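New thread, on the thing that ate my May. We have a paper-shaped object about sim kitchens and I'd like to complain about it in public first.

1/ The question: if you train a policy in simulation, how much does it matter that the clutter changes between episodes? I don't mean the thing you grab. I mean all the other junk on the counter.

2/ Everybody randomizes lighting and textures. Clutter gets a shrug. You scatter a few objects, call it "diverse" in the paper, go to lunch. I have done this. I have the publications to show for it.

3/ So Selim Coşkun and I built two training sets in Grudau, our kitchen sim. Same task, same 800 demos each. Set A keeps one clutter layout forever. Set B reshuffles the bystander objects every episode. Everything else is frozen, including my social life.

4/ Then we ran 3,061 evaluation rollouts on layouts neither policy had seen. Why 3,061? The cluster went down for maintenance at 3,061. We have a very nice paragraph about statistical power that was written afterward.

5/ Result: B beats A by 12 points on success rate. Great. Expected. Reviewer 2 is already typing "unsurprising."

6/ The part I like is where A fails. It gets to the right object fine. It dies on the approach, taking the path that was clear in training and plowing into whatever lives there now. It learned a route and we'd been calling it perception.

7/ Selim spotted this by watching replays at 2x speed for an entire afternoon. I spotted it by reading Selim's message. Teamwork.

8/ One of the held-out layouts, seen from the policy's end. Pot on one side, plate on the other, big scratched black thing in the middle, and a gripper that has to go somewhere.

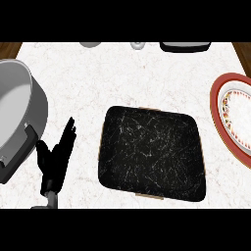 Grudau, held-out layout. Gripper open, marble counter, lots of ways to be wrong.

9/ Things we tried that did nothing: a bigger encoder, longer training, and Ataberk Sezer's suggestion of "more dropout," which he makes about every project and possibly at weddings.

10/ Thing that did help: reshuffling only the objects near the approach path. That recovers most of the gain with far fewer layouts to generate. We call this variant Keskin. It took 3 meetings to name and one evening to code.

11/ Caveats before somebody does it for me. One task family, one simulator, rigid objects only. No real-robot numbers yet. If your kitchen has a dish towel in it, I have nothing to offer you.

12/ Code after cleanup. At present the config file has a flag called use_good_version and it defaults to false.

13/ Someone already asked whether A just needed more demos. We doubled them on the same fixed layout. It hit the same obstacles, with more confidence.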